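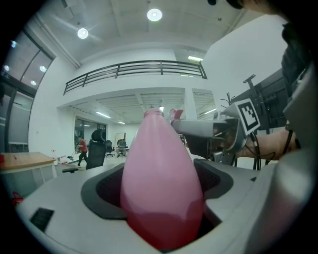 Pindport, December

**Progress report to the Kahsay Fund: Refillable Household Supplies Program, second reporting period**

This report covers the work carried out under the current grant since our last submission. It sets out progress against the agreed work plan, spending to date, and the changes we ask the Fund to approve.

## Households enrolled

The target for the full grant term is 4,000 households. At the close of this period, 2,290 households had registered and collected at least one refill. Enrollment was slow during the summer, when the Irnlow counter was closed for drainage repairs, and recovered once it reopened. Most new registrations came through tenant associations. The printed mailer brought in very few, and we do not plan to repeat it.

## Refill counters

The work plan provides for 6 counters. Four are open. The fifth has a signed lease and is waiting for its plumbing inspection. The landlord of the proposed sixth site withdrew, and Takumi Hoshino is in discussion with the county library system about a ground-floor room with street access. We expect an answer before the next report is due.

Opening hours at Irnlow were extended into the evening at the request of shift workers. Visits after 6 p.m. now make up a substantial share of the counter's traffic, and we intend to offer the same hours at Pindport once staffing allows.

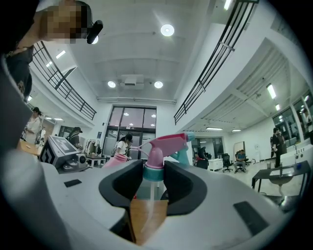 *Office of Community Programs, Waste Reduction Team*

## Bottles and sprayers

Residents may bring any clean plastic bottle with a working cap. Spray bottles remain the most frequent source of difficulty at the counter. A trigger head fitted to the wrong bottle may leak at the collar, and a dip tube that is too short leaves liquid behind. Counter staff now keep a small stock of spare heads in the common neck sizes. Residents have also asked for larger print on the product labels, and a revised label is being tested at two counters.

## Supply

Bulk cleaning liquids are purchased from Flistar under a fixed-price agreement that runs to the end of the grant year. Two deliveries arrived late. Dinesh Sikder has since agreed on a revised delivery schedule with the supplier, and no counter has run out of stock under it.

## Budget

Spending is below plan, chiefly on account of the unopened counters. Staff costs are on plan. We request approval to carry the unspent equipment funds into the next period and to move part of the printing budget to outreach with tenant associations. A line-by-line statement is attached as Annex A.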